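Winch or aerotow for a beginner?

Yaneth Nina
I had a trial flight at Potodville in November and have been unbearable about it ever since. I now want to learn to fly gliders properly. There are two clubs within reach. Potodville only does aerotow, and Pokuvlow is winch only, apart from a tug they borrow when the owner is in a good mood. The winch is much cheaper per launch, but the flights look about as long as a kettle takes to boil. Which would get me to solo for less money? I am 433 miles from anyone in my family who might lend me any, so it does matter.

Jibrin
Aerotow. You get more time up there. Winch is scary.

Arnulfo Guzmán
Winch is not scary, it is brief. I learned at Pokuvlow, so weigh this accordingly.

What you are short of as a beginner is landings. On a quiet winter day with no lift you come off the cable at 800 feet or a bit more, have a look round, and are straight into the circuit. Do that four times and you have had four circuits, four landings and four chances to be told about your feet. With an aerotow to 2,000 you get a decent stretch of time to practise turns and stalls, then one landing, then a bill.

Against that, winch training carries an extra chunk of syllabus, namely cable breaks. Your instructor will pull the release at 200 feet or so and then sit there in silence, waiting to see what you do. (Nose down, wait for the speed, then decide where to land. In that order.) It took me 24 of those before I stopped saying a word I can't put on this site.

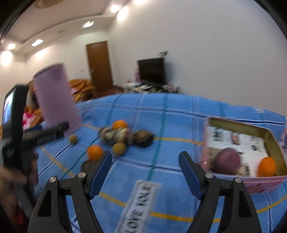

The other thing is the day itself. At a winch club you turn up at eight, push gliders about, log other people's flights, retrieve cable, and fly perhaps three times before tea. If you have a spouse, mention this early. Aerotow clubs are often better at booked slots, so ask Potodville whether they do them.

On cost, ask both for the joining fee, the launch fee and the price per minute in the air, and get them to say how many launches their last few students needed. Pokuvlow had a fixed-price-to-solo deal called Mirari when I joined – no idea if it still runs, but it saved me a fair bit, all of which I then spent on a hat and a parachute bag.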